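4. How walkers used the stops

4.1 Setting out

Anyone who has joined a guided tasting walk will know that the first few minutes are mostly taken up with finding the group, finding the guide, and working out whether it is all right to have already eaten lunch. We had not planned to study that stretch of time at all. Our interest was in the stops themselves, and in whether people who came on a walk would look differently at shops and restaurants they had been passing for years. But when we read back through the field notes, it was plain that a good deal of what happened later in the afternoon had been settled on the sidewalk before the guide had said a word.

The walks took place in the Fandano district, an outdoor shopping street with apartments above the storefronts and a parking garage at each end. Every walk followed the same route of seven stops, beginning at the garden benches by the east garage and ending at the Zieliński bakery, where walkers were given a slice of poppy seed roll and left to find their own way home. Over the season 370 people took part and agreed to let us use their comments. Most of them lived close enough to come by car in a few minutes, and many told us, a little sheepishly, that they came to the street every week and had never been inside more than a handful of its doors.

We sorted walkers at the start by how they arrived. Those who came alone tended to stand near the guide and stay there. Couples drifted. Larger parties, usually friends or coworkers, formed a loose clump toward the back and carried their own conversation from one stop to the next, so that the guide's stories about the street reached them in pieces. We came to be quite fond of these clumps, it must be said, for they were cheerful company, but they bought less along the way and remembered fewer of the shops by name when we called them afterward.

4.2 Inside and outside

The stops differed in one respect that mattered more than we had expected, and that was whether the group went in. At the cheese counter, the tea room and the bakery, walkers crossed the threshold and were served indoors. At the remaining stops, a member of the staff came out with a tray and the tasting happened on the brick walk. The owners had good reasons for choosing one or the other (a small dining room, a lunch crowd still finishing up, a new floor), and we left the choice entirely to them.

Walkers enjoyed both arrangements, and their ratings of the food itself were much the same. What changed was the talk. Outdoors, people spoke to each other. They compared the sample with something they had eaten on vacation, or asked one another where they lived. Indoors, they turned to the person behind the counter and asked questions: what time the place got busy, whether it took reservations, whether that cake in the case could be ordered for a birthday. Janelle Agbayani, who led many of the walks and kindly read a draft of this section, told us that she had come to think of an indoor stop as "the moment they stop being my guests and start being the owner's."

Figure 2. Open desktop computer tower lying on its side on a ribbed metal workbench.
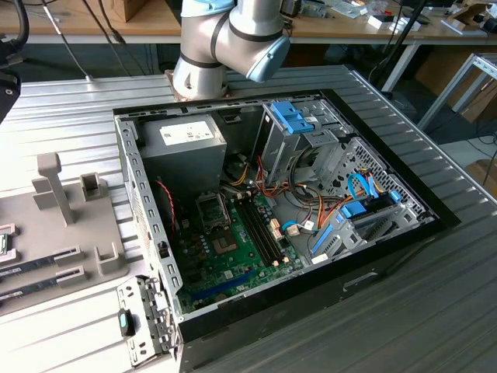

Return visits followed much the same line. In our follow-up calls, walkers were more likely to say they had gone back to a place they had stood inside than to one that had served them at the door. We would be careful about leaning too hard on this. People's memories of a pleasant afternoon are generous, and a walker who remembers the smell of the tea room may be telling us about that as much as about any purchase made in the weeks that followed. Still, the same pattern came up among residents and among visitors from out of town, and it held for walkers who had said beforehand that they did not care for tea at all.

4.3 Pace, heat and the matter of shade

The afternoon walks left at 2, and the route took nearly two hours at an easy stroll. Through February this suited everybody. As the weather warmed, the pace became a sore point, and comments that had once been about the food began to be about shade. The long gap between the wine shop and the noodle bar, where the street opens onto a plaza with a fountain and hardly a tree, was mentioned again and again. Some walkers sat down on the rim of the fountain and had to be coaxed onward — a few were not coaxed, and waited there happily for the group to come back around.

Kagiso Jacobs, one of the guides, answered this by telling his longest story just before the plaza, under the awning of the Gedex shoe store, so that people were rested when they reached the open stretch and had something to chew over while they crossed it. His groups stayed together better than others did on warm days. We cannot say how much of that was the story and how much was his manner, which is very winning, but the idea of putting the talk ahead of the hard part of the route seems to us worth trying elsewhere, and it costs nothing.

Merchants noticed the pace too, from their side of the glass. A group that arrived late met a tray that had been sitting out, and a group that arrived early met no tray at all. The owner of the noodle bar asked that guides send a message when leaving the wine shop, and after that change her stop moved up noticeably in the walkers' comments. We return to the merchants' own views of the walks, and to their differences over who ought to pay for the samples, in Section 5.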